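Gripper week continues! So I've been swapping between two sets of fingers for the wrist, the Jarman ones and the Pridik ones, and I have opinions now. Thread, because this won't fit in one post.

First thing: the test object is a power cord in a cardboard box. I know, glamorous. But a cord is mean. It has no flat sides, it tangles with itself, and the plug end is heavy enough to drag the rest wherever it feels like going.
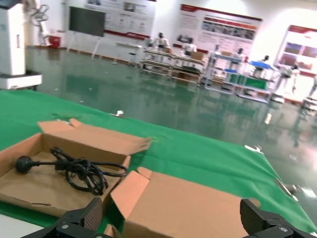 Idris Parry

Look at the bit hanging over the front lip. Both sets love to go for that part, and I get it, it's the closest and the easiest to see. Then you lift and half the bundle stays in the box. I'd much rather they went for the thick part of the tangle.

Jarman fingers: great on the plug head, kind of hopeless on thin cable. 57 good grabs out of 320 tries on the cable alone. Ouch. The plug rolls into them nicely though, even lying on its side.

Pridik fingers: slower to close (I had to retune the Penar controller twice, and I'm still not happy with the curve) but they hold thin stuff so much better. I got 13 in a row on the cable before the first slip – I may have yelled.

Wrist camera next. I want to see both fingertips the whole way in, and I also want enough table around them to know where the box is. Tilt it down and you lose the table, tilt it up and you lose the tips. I've settled on a little higher than the Terkano mount wants to sit.
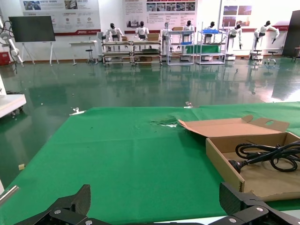 The other thing I keep fiddling with is approach angle. Straight down is fine until a box flap gets in the way, and then the planner does this big sulky detour. Coming in at a slant is quicker, but the right finger likes to kiss the cardboard.

Grip force: I went up to 700 on the controller's scale for the Pridik set and that's plenty for the cable. Any more and the coil just squirts out sideways!

Leaning Pridik for cables, Jarman for anything chunky. Tomorrow morning I'm trying both with the box turned around. If you've got a better way to pick up a knotted cord, please tell me, my replies are open.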